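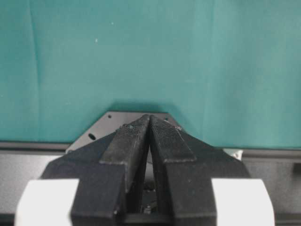
Search this site Go
1 min read

Axle counter shows occupied after train clears

Rutilio Rosales - Sep 8, 2018
The section at Clarkow stays occupied after a train leaves. Length is 375 m, 2 heads. Reset works until the next train. Bad head or bad cable?

Costel Căpraru
Compare the in and out counts in the evaluator log. If one head always reads low, check its mounting height first - then the cable.

Serrano
Had this in June. Swapped the card.

We use cookies. Accept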